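FOR IMMEDIATE RELEASE
Jan 15, 2021

Nornar opens a brick sorting room in Damport, and you can come dig through it

Hi everyone! I'm Nam-gil Heo and I run Nornar, the little toy reuse shop on Stullis Street in Damport. I was told a press release is supposed to be written by somebody else and talk about me as "Heo," but I write all our stuff, so you're getting it straight from me.

The news is that we're opening a sorting room for building bricks. It's in the back half of the shop, where the puzzles used to be (the puzzles are fine, they moved up front by the register). We're calling it the Swati Room, after my first and favorite customer's cat, and it opens to families, teachers and anybody with a free hour.

How we got here

Last July a family on the north side dropped off their whole collection in trash bags. Then their neighbors did the same. By fall I had 1,365 pounds of mixed bricks and no good way to sell them, and parents kept asking me for just the green ones, or just wheels, or "enough blue for a lake." I'd say sure and then spend my evening on the floor with a flashlight. It was fun for maybe a week!

So we cleared the back and set up tables. I tried shoeboxes first, and they got squashed. I tried muffin tins, which are great for tiny pieces and terrible for everything else. What finally worked was plain open plastic bins, set right up against each other in a row so you can drop a brick without getting up or even leaning much.

The bins are bright, too, which I picked on purpose. A green brick in a yellow bin jumps right out at you, and if a stray gets in there you catch it fast. I know that sounds like a small thing, but when you've been sorting for two hours your eyes will thank you. The table is dark and smooth underneath, so pieces slide easily and the crumbs wipe off (there are always crumbs). 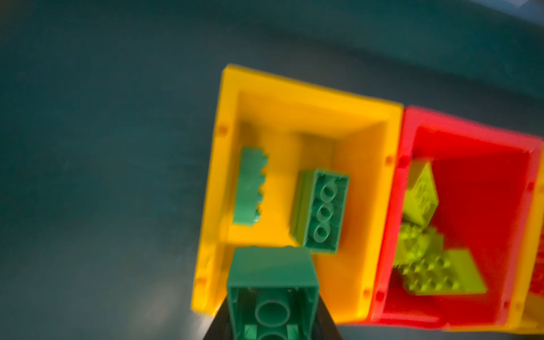 What you can do in the room

Come sort with us. You take a scoop of mixed bricks, sit down at a row of bins and go. Color first, then size if you're feeling patient. Every hour of sorting earns you a cup of bricks to take home, any color you like, and yes, you can pick them out one at a time.

Buy by color. Sorted bricks are sold by the cup or by the full bin. Long ones and short ones cost the same. I thought about pricing them separately and it made my head hurt.

Bring a class. We've put together 400 classroom bags already, and local teachers can pick them up free while they last. Each one is a single color plus a few mixed pieces for trading. If you teach kindergarten, tell me and I'll leave out the really small parts.

Drop off your old bricks. Loose is fine, half-built is fine, and please don't worry about taking castles apart. We kind of like doing that. The only things I can't take are bricks that have been glued or painted.

How we keep them clean

Everything that comes in gets a soak in warm soapy water and a good long dry on towels before it goes to the tables. The hollow undersides hold on to water like you wouldn't believe – I shake them out over the sink by the handful and there's still more in there the next morning. Bricks with bite marks go in a separate tub for art projects. The art kids love them.

Space and hours

The room seats up to 570 square feet's worth of people, as my landlord puts it, but for now we're keeping it to one family or group at each table with plenty of space between. Please call or stop by the shop to save a spot, and wear a mask while you're in. There's hand cleaner at the door and at the end of every table. We're open afternoons, and mornings by request for school groups.

Parking is behind the building. The back door sticks, so give it a shove or knock and I'll come get it.

About Nornar

Nornar is a toy reuse shop in Damport. We take in toys that still have plenty of play left in them, clean them up and find them another home. We also fix doll hair, replace lost game pieces when we can, and sell puzzles that have been counted.

Press contact

Nam-gil Heo, owner, Nornar, Stullis Street, Damport. Reporters are welcome to visit, and you'll probably get handed a scoop of bricks. Afternoons are best for calling me – mornings I'm at the sink.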